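Last changed: July 28, 2020

# Nureren transfer and contract table

Nureren is a set of flat files on player contracts and transfers in league soccer. It was built by merging press reports, club notices and the match registers kept by the Prisham project. This file covers the columns, the merge rules and the known gaps. It does not cover match results, which are in the Prisham tables.

## Files

- `players.csv`: one row per player, keyed on `player_id`
- `contracts.csv`: one row per signed deal or extension
- `moves.csv`: one row per transfer, loan or release
- `claims.csv`: one row per press claim about a deal not yet signed

All files are UTF-8, comma separated, with a header row. Dates are ISO. Empty means unknown; zero means zero. A free transfer has `fee` set to 0, and an undisclosed fee is left empty.

## Columns in `contracts.csv`

| column | type | notes |
|---|---|---|
| `player_id` | int | joins to `players.csv` |
| `club_id` | int | Prisham club code |
| `signed` | date | day of the club notice |
| `ends` | date | last day of the deal, options left out |
| `option_years` | int | club options only |
| `wage_net` | float | per season, after tax |
| `wage_gross` | float | per season, before tax |
| `source_rank` | int | 1 is a club notice, 6 is an unsigned report |

Wages are never converted between net and gross. If a report does not say which one it gives, the figure goes to `claims.csv` with `wage_kind` set to `unclear`.

## Merge rules

1. A club notice overrides every press report.
2. Two reports that copy the same original count as one source.
3. When sources of equal rank disagree on a fee, both rows stay and `conflict` is set to 1.
4. An extension closes the old row on the day before the new one starts. The old `ends` value moves to `ends_prior`.
5. Loans with a duty to buy are entered as loans until the duty is triggered.

A claim is dropped from the active set after 11 months with no further report. It stays in the file with `active` set to 0.

## Known gaps

Bonus clauses are mostly missing. Appearance and goal bonuses are stored as free text in `clause_note`, and the text has not been cleaned. Release clauses are present for 7 of the 10 leagues covered.

The November update changed the club codes for merged clubs. Files exported before it will not join cleanly; run `remap_clubs.py` first.

Agent fees are out of scope.

## Loading

```
python load.py --src ./csv --db nureren.db
python check.py --db nureren.db --strict
```

With `--strict`, the check stops at the first contract that overlaps another for the same player. Without it, overlaps are written to `overlaps.log`.

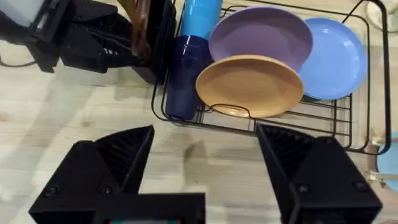

Lemieux wrote on the tracker that rule 5 understates what clubs owe, and asked for the duty to buy to be booked on the day the loan is signed. The rule has been kept. A `duty_fee` column was added to `moves.csv` so that both readings can be computed.

## Open items

- `option_years` does not separate options by date of expiry
- `source_rank` is not yet filled for rows imported from Stistum
- youth deals with no published end date are left out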